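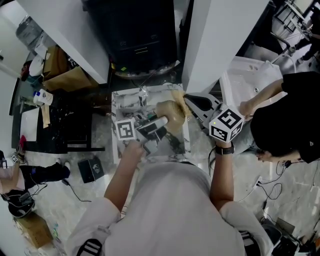

Herer Packing Bench, three months in

Posted Wednesday, July 28, 2021

I sell refurbished lamp parts out of a spare room in Hudville, and until this spring I packed every order on the dining table. My back finally made the decision for me. I looked at the Ustico bench first, but it only comes at one height, so I paid more for the Herer.

Assembly

It came in 2 boxes, delivered a day apart. The instructions are drawings only. Putting it together took me most of an evening, mainly because the left and right legs look the same and aren't. Check the small holes near the foot before you tighten anything. I had to undo mine and start again.

In use

The height adjusts with pins, and there are three settings. I'm 5'10" and the middle one suits me. My wife uses the top one and she is shorter than I am, so go figure. The surface wipes clean, and tape comes off it without leaving glue behind. It doesn't wobble on carpet. On the garage floor it did, a little, until I put a folded card under one foot.

The roll holder is the weak part. It fits a 20 inch roll of kraft paper and nothing wider, and the bar lifts out of its slot if you pull fast. I now tear with one hand on the bar. Montoya sells a clamp-on holder that looks better made, and I may switch in August when things slow down.

The shelf underneath is fine for flat boxes – don't put anything heavy on it.

Price and rating

It costs more than it should with that roll holder. I'd still buy it over the Ustico for the height settings alone. Three stars out of five, four if you already own a paper cutter.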